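Back at it — the January upgrade saga

Right, quick one as I've got to be out the door by 6 and the kettle hasn't even gone on. A few of you asked what happened with the old office machines and whether I'd given in and bought new. No. Well, nearly.

Background for anyone who missed it. I do the books and the odd jobs for a small translation outfit in Corkgate, two rooms over the bakery, everyone on machines that were old when we moved in. Slow to start, slow to open anything, one of them so loud you can't take a phone call next to it. The obvious answer was a new lot from Vasconcelos, who came back with a quote that made me close the email and go for a walk.
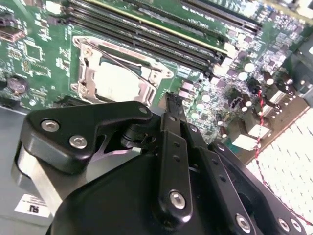
Money first, becuase that's what everyone asks about. Refurbished is where I ended up looking, and it's a strange little world. Prices all over the place. Same model, three sellers, one of them wants double. And then people selling bare boards as well — a green server board with the CPU socket sitting there empty, lever across the top, and you're meant to know which chip goes in it. I don't. I spent a whole evening trying to learn and came out knowing less. If you're new to this, buy the thing whole. Really.

Bavia were the most helpful on the phone. Dinow were cheaper but wouldn't tell me anything about returns, which put me off. Ended up with one tower from Bavia to try, £344 with delivery. Not a bargain. Not awful. The boss wanted to see one working before we did the rest and fair enough, it's his money.

Setting it up took most of a morning. Moving the old files took the rest of the day, and a bit of the night. Things I'd forgotten existed: invoices from the first flat, a folder called NEW NEW FINAL, someone's holiday photos. Could not work out whose. Have asked. 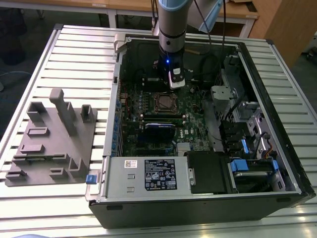

Anyway the folders. If you do one thing before you change computers, tidy up first. I didn't, so I've now got the same mess only quicker. The glossaries were the worst of it, every translator keeps their own and calls it something different, and half of them had been saved to the desktop and nowhere else. Backups! Please do your backups. I've bought a drive now, 500 gig, lives in the drawer with the stamps.

Then there was the question of what to do with the old ones. I was all for the tip. Put a line about it on here last time and got told off, quite rightly.

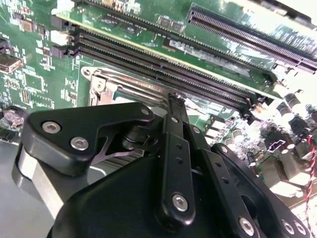

Dirceu Seixas wrote in to say that I should strip out whatever memory matches before anything leaves the building, wipe the drives properly, and only then ring the recycling people, and that a slow machine with a bit more memory will often do another couple of years for somebody who only wants email.

So that's been the plan since. Two of ours have gone that way, wiped, and gone to the after school club downstairs from the dentist. They seem pleased. The loud one I'm keeping as a warning.

Wiping took for ever by the way. Left it going over lunch, came back, still going. Had a second lunch. Also, label your cables before you unplug anything, I've a carrier bag full of leads now and no idea what half of them are for. One might be from a printer we got rid of years ago.
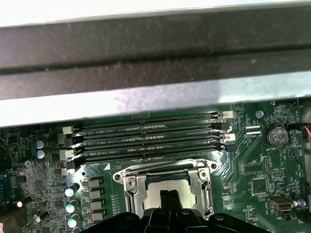 A reader asked under the last post if it wouldn't have been simpler to rent the machines and let somebody else worry, and said their own office had done it and never looked back.

Maybe? I did look. The monthly figure seems small until you times it by three years, and then you hand them back at the end with nothing to show. For a big place I can see it. For us, with work that comes and goes, I'd rather own the thing and grumble at it. But if anyone's got a rental deal they're happy with, put it in the comments, I'm not too proud to change my mind.

Next job is the chairs. Dont get me started on the chairs. Might do a post on those if I get a quiet evening, otherwise it'll be the soup recipe I promised before Christmas, which I haven't forgotten. Kettle's on. Off out.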